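Home | Boards | Toys & Blocks | Table Tops | Offcuts | Basket (0)

Print this page | E-mail to a friend

The Lunemgate Maple Board

I've been selling the Lunemgate for long enough now that I can usually guess what people are going to ask before they've finished typing, so I've rewritten this page from scratch and tried to put all of it in one place. If you've read the old version, most of this will be familiar, but the bits on oiling and on using it as a play board are new.

So, the basics first. It's a flat rectangular board made up of maple strips glued side by side, all with the grain running the same way. No juice groove, no handle cut-out, no rubber feet, no clever drawer underneath for the crumbs. I did try one with a groove a while back and I hated cleaning it (onion skins, always onion skins), so we went back to plain. You can flip it over and use the other side, and when both sides are looking tired you can sand it and start again.

It's made for us by Szénási, a small family workshop that does mostly stair parts and window boards. Csaba Somogyi runs the board side of things there and he's the one who picks through the strips. I used to ask him for everything as pale and even as possible, and he'd sigh and do it, and a good heap of perfectly lovely maple went for kindling. We don't do that any more. Now the strips go in as they come, so you'll get a mostly blond board with perhaps a darker band or two in it, somewhere between honey and caramel, plus the odd small knot. I much prefer it! The darker bands are the same wood and they cut and wash just the same.

If you really do want an all-pale one, put a note in the box at checkout and I'll see what's on the shelf. I can't promise, and please don't be cross if I write back and say it'll be February.

Now, the other thing people buy it for. Quite a few of you use the Lunemgate as a play board or sorting board, with the Todden shape blocks set out on top, and I completely understand why. The wood is light and fairly quiet to look at, so strong colours show up beautifully against it. The green Todden star is the one I'd pick out for this, it's chunky enough to stand up on its own and the green is a proper grass green. I like to line the other shapes up down one side and leave the middle clear for whatever's being sorted or built. 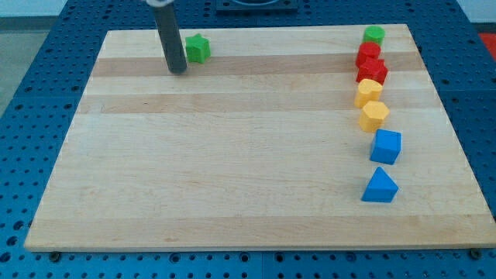
Page 2

A few people have asked whether the board slides about. On a smooth worktop it can do, a little, the same as any flat board with no feet. At home I put a damp tea towel underneath, wrung out well, and that's the end of it. Please don't drill the board itself. I've had two come back with holes through them and there's nothing I can do with those, I'm afraid.

Sizes and prices. There's only the one size at the moment, which saves me a lot of muddle. It's £49, and delivery on top depends on where you are. If you're ordering with a bag of Todden blocks I'll send it all in one parcel, and you only pay the one postage. The blocks are on their own page, under Toys & Blocks, and you can buy single shapes if one has gone down the back of the radiator.

Oiling. It comes with one coat on and wants another when you get it. I use the Drellell board oil, the plain one without the orange scent. Pour a small puddle in the middle, rub it out to the edges with an old sock or a bit of T-shirt, do the ends of the strips as well (they drink more than you'd think), leave it overnight and wipe off whatever's left in the morning. After that I do mine every couple of months, or whenever it starts to feel dry and a bit furry. A bottle lasts me roughly 11 goes, and I'm not stingy with it.

If it's going to be a play board and never see a knife, you can be a lot lazier. Oil it once, then just wipe it with a damp cloth when it gets sticky.

Washing. Warm water, a drop of washing-up liquid, rinse, dry it with a towel and stand it on its edge. Wash both sides even if you've only used one, otherwise one face swells and the other doesn't and you'll have a board that rocks. Never in the dishwasher. Never left in the sink. If it does go a little bowed, lay it hump side up on a flat surface for a few days and it'll very often settle down again.

Knife marks are just part of it. I've got one from the very first batch that looks like a map of somewhere, and I still use it every day. Beetroot stains fade if you rub them with salt and half a lemon, turmeric takes longer.

Please don't mix the two jobs, by the way. If you've been cutting raw meat on it, keep it for the kitchen and get a second one for the blocks. Mine are marked on the edge with a dab of paint so the grandchildren know which is which.

Returns are fine if it hasn't been used. Drop me a line first and I'll send you the address, which is different from the one on the parcel.

Emese Major

Print this page | E-mail to a friend

We use cookies to remember what's in your basket. By carrying on you agree to this. OK | Cookie settings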